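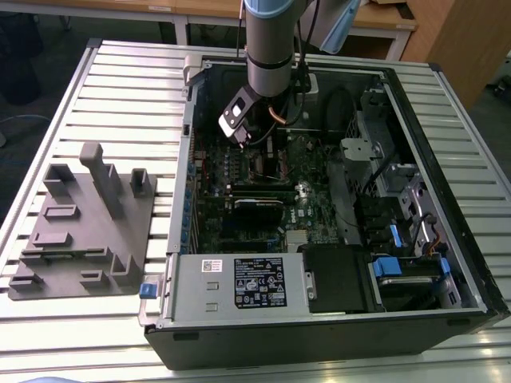 Draltton ward boundary open day, quick notes before I lose them.

Got there 9ish, hall already half full. Free sausage and a tote bag at the door, same as last August when they wanted the rates rise through. Maps pinned along the back wall. Tiny print, no street names on two of them, you had to find the creek and work out from there.

Plan is to fold Lunde in with Skulenero and call it one ward. One councillor insted of two. Lunde has 1134 on the roll, Skulenero has 3000. So guess who picks the councillor. Asked the bloke on the map table about it and got a brochure.

Talk at 11. Long. Slides said they'd posted 2000 feedback forms out. Hands up who got one? Maybe a third of the room. No answer on where the rest went, they'd "look into it".
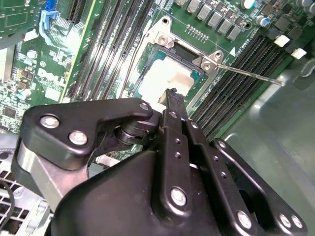 Belmiro Matos: Mine came the Monday after the first closing date, so I rang and was told to send it in anyway. Never heard if it was counted. And the form only asks which new name you'd like, there's no box for leaving things as they are. Ask them about that.

I did ask. Was told you can write it in the margin. Margin is the width of my thumb.

After lunch, small groups. Ours had the hall's far corner and a texta that didn't work. Most people wanted to talk about the Modura road and the bridge, which aren't part of the review, and kept getting told so. Fair enough but when else do we get them all in one building?
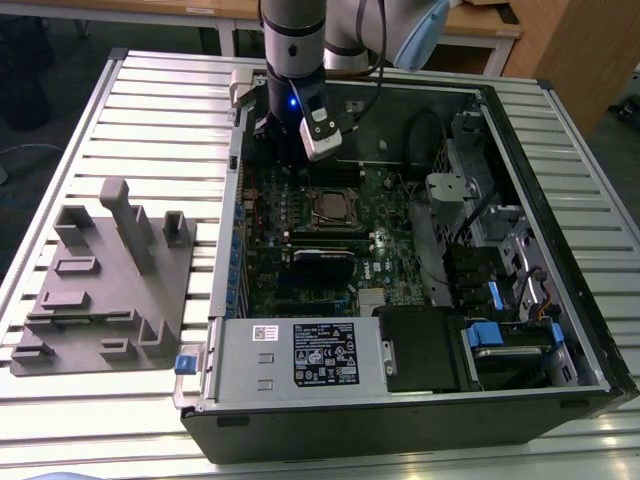 Desktop tower on its side, cover off.

Left at 3. Submissions still open, forms at the Lunde library and the front counter in Draltton. Write big. Next session is at Skulenero, evening, they havent put a time up yet. I'll go if I can get a lift.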